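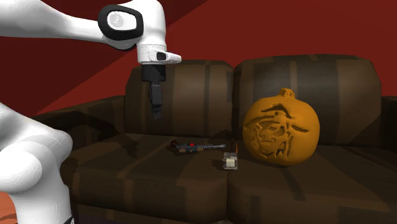 Home | About the Trust | Programmes | Reports | Contact

Furniture Reuse Programme: Interim Progress Report to the Funder
March. Submitted by the Programme Office, Pakunthorpe Household Trust
Print this page | E-mail this page

1. Position at the end of the period

The programme collects household furniture that would otherwise be scrapped, repairs it and supplies it to tenants moving into unfurnished homes in Pakunthorpe and Skimside. During the period covered by this report, 1424 items were accepted at the Flunon warehouse. Of these, 1397 had been placed with households by the closing date. The remaining 27 are held in stock and are mostly wardrobes and bed bases awaiting replacement fittings.

The target agreed in the grant letter was 1250 placements. The Trust does not propose to revise the target for the second period, as the winter months account for a large share of tenancy starts and the present rate should not be taken as typical.

2. Collections

Collections from Pakunthorpe have run to timetable. Skimside has been more difficult. The weight limit on the river bridge came into force earlier than the council had indicated, and the larger van has had to use the northern route, adding 12 miles to each round trip. Skimside collections were moved to the afternoon to allow for this. Fuel costs are over budget as a result and are shown separately in the financial table sent under separate cover.

Donors are now asked to confirm the fire safety label on upholstered items when they book. Fewer sofas have been turned away on the doorstep since the change was made in the autumn.

3. Repair and upholstery

The workshop contract with Levchenko was renewed on the same terms. Turnaround for wooden items is within the agreed period. Upholstery is slower, and two-seat sofas remain the item most often requested by tenants in one-bedroom flats.
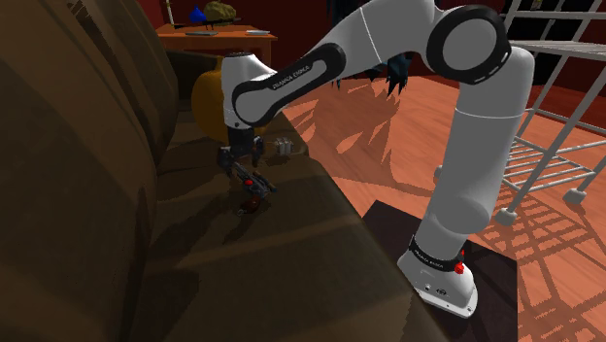
Cushion fillings are the main source of delay. Levchenko has changed supplier and expects the backlog to clear by May. In the meantime, households waiting for a sofa have been offered a pair of armchairs, and most have accepted.

Three trainees completed the basic upholstery course. One has since taken up paid work with a firm outside the area, and the place has been filled from the waiting list.

4. Finance

Spending is within the overall grant. The underspend on storage, which arose when the Flunon landlord agreed a rent-free month, partly offsets the overspend on fuel. The Trust requests permission to move £3000 from the storage heading to the transport heading for the remainder of the year. No other change to the budget is sought.

5. Matters for the next period

The lease at Flunon ends in September. Terms for renewal have been requested but not yet received, and a second site close to the Skimside depot has been viewed. A decision will be needed before the summer, and the funder will be consulted before any new lease is signed.

A survey of households supplied in the first quarter is under way. Results will be included in the full-year report.

Back to Reports | Next report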